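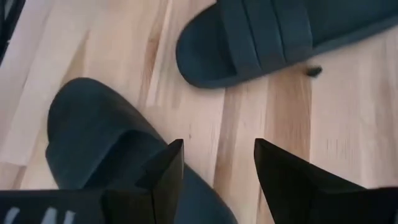 My guests ask me every week if the shoes must really come off at the door, and what happens to the floor if they don't. One reader from Caltham put it more strongly: she had read our whole page on floor care and still did not know if she may walk on the boards in her slides. So the questions are now put in order, with shoes first.

# Wooden floors and house shoes: frequent questions

*Ovatham Floor Care, page updated Wed 13 October*

### May I wear slides on a wooden floor?

Yes, if they stay in the house. A slide with a soft, clean sole is kind to the wood. The same pair worn to the mailbox and back is an outdoor shoe, also when it was only one minute.

### What does the damage, the sole or the dirt?

Mostly the dirt. A grain of sand under the foot works like sandpaper, and on a pale floor you see the fine scratches when the sun is low. Look at the bottom of your slides once a week. If there is a small stone in the groove, take it out with a toothpick.

### Can a dark sole leave marks?

Some can. Rub the sole firmly on a sheet of white paper. If the paper stays clean, you have little to fear. If there is a gray line, keep this pair for the bathroom tiles.

### How do I wash my slides?

Lukewarm water, a drop of dish soap and an old toothbrush for the grooves of the strap. Let them dry standing up against a wall, away from the heater. I leave mine overnight. Please do not put them back on the floor when the underside is still wet.

### There is a small dark crumb on the boards. Sweep or wipe?

First pick it up dry, with a brush or with your fingers. If you wipe it with a wet cloth, and it is soil, you make a stain from a crumb.

### Why is one plank so much darker than the others?

Wood is not printed, and two boards from the same pack can be cream and orange-brown. When we laid the floor in our Fajardo apartment in July, we opened several packs together and mixed them before the first row. A darker plank alone in the middle can be beautiful, but you should decide it yourself - after the glue it is late to ask.

### Where should the slides stay when I am not wearing them?

Next to the wall or on a small mat, in a pair. In the middle of the room somebody will step on them at night. We use the Pliltar mat at our door, and it is washed every 10 days.

### Can I leave wet slides on the wood after the shower?

Better not. The water stays under the sole and cannot dry, and after some hours the finish may become white there. Put them on a towel first.

### I have another question

Write to us with the word "floor" in the subject. We answer in English or Spanish, usually in the same week.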